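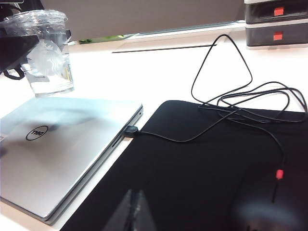

Page last updated: February

Rasex and Nidurard Air sign agreement for propeller overhaul at Borik Airfield

The propeller workshop of Rasex at Borik Airfield will carry out the overhaul of all propellers in the fleet of the regional airline Nidurard Air. The agreement was signed on Wednesday at the offices of the airline and is valid for six years. It covers scheduled overhaul, blade repair, dynamic balancing on the wing and the supply of loan propellers during the time when the airline's own units are in the workshop.

Nidurard Air operates twin-engine turboprop aircraft on short routes between coastal towns and inland communities. Many of the runways on this network are gravel, and the blades suffer from it. Small stones are lifted by the wheels and by the propeller itself, and they leave nicks on the leading edge which must be dressed by a technician before they can grow. In winter there is also ice, which is thrown from the blades against the fuselage and which makes the balance of the propeller worse during the flight.

Until now, the airline has sent its propellers to an external shop overseas. The work was of good quality, but the transport by sea and the customs formalities made the total time difficult to plan, and the airline was obliged to keep a larger stock of spare units than it wished. With the workshop at Borik, the propellers can be brought by road in the same day on which they are removed from the aircraft.

"For an operator of our size, one aircraft on the ground means that a whole town loses its morning connection," said Margarida Vieira, Director of Maintenance at Nidurard Air. "We have looked for a partner who is close enough that our technicians can drive there and discuss a blade at the bench, with the blade between them. I am very satisfied that we have found it."

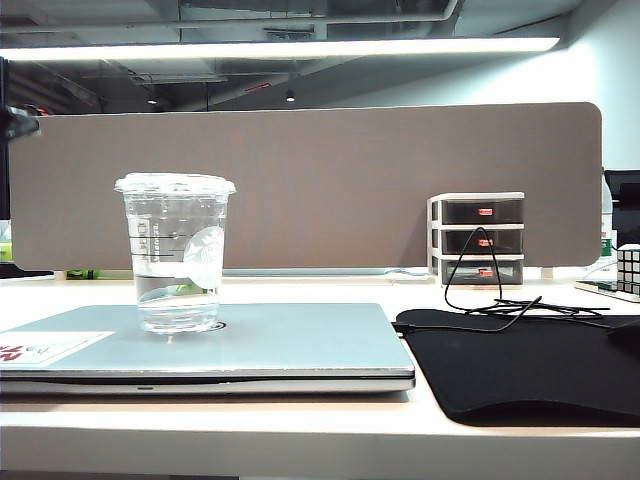
The work will be organized under the Fahmy program, which is the name Rasex gives to its service for operators on unpaved runways. Under Fahmy, each blade has its own record from the first inspection. The technician writes in this record the depth and the position of every repair, and the remaining width of the blade is calculated again after each visit. When a blade comes near to the limit permitted by its manufacturer, the operator receives a notice in good time, so that a replacement can be ordered before the blade has to be retired.

A second part of the program is the balancing on the wing. Sensors are mounted on the engine, the aircraft is run on the ground at several power settings, and small weights are added at the hub until the vibration is inside the agreed limit. Nidurard Air has asked that this check is made every 200 flight hours during the gravel season, and also each time a blade has been dressed at an outstation. Rasex will send a mobile team of two technicians for this purpose. The team can work in the evening, after the last arrival, and it returns the aircraft to the airline before the first departure of the next day.

Rasex has enlarged the workshop at Borik in preparation for the agreement. The new area includes a cleaning line, a separate room for the paint work and a test stand for the hub and the pitch change mechanism. The electrical de-icing boots, which are glued to the inner part of the blade, will be removed and fitted in the same building. In the past, this work was given to a subcontractor. The heating in the bonding area has been renewed too, as the adhesive has to cure at a stable temperature and the winters at Borik are long.

Three apprentices will begin their training in the workshop together with the start of the agreement. They will spend one part of their time at the Nidurard Air hangar, where they will learn the removal and installation of propellers under the supervision of licensed engineers of the airline. Both companies intend to continue this exchange for the whole duration of the contract.

The first propellers are expected at Borik after the end of the winter schedule. The airline will begin with the aircraft that serve its northern routes, whose blades have the most wear, and the remaining fleet will follow in the order of the planned heavy checks. Propellers which are still at the overseas shop will be completed there under the former arrangement.

The parties have agreed not to publish the value of the contract.

About Rasex
Rasex repairs and overhauls propellers and associated components for regional, cargo and aerial work operators. Its workshop and head office are located at Borik Airfield.

About Nidurard Air
Nidurard Air is a regional airline with scheduled passenger and freight services. It also flies medical transfers and charters for the communities on its network.

Media enquiries
Questions on this release can be sent to the communications office of Rasex at Borik Airfield. Visits to the workshop are possible for trade media by appointment. Visitors must bring photo identification and wear closed shoes in the workshop area.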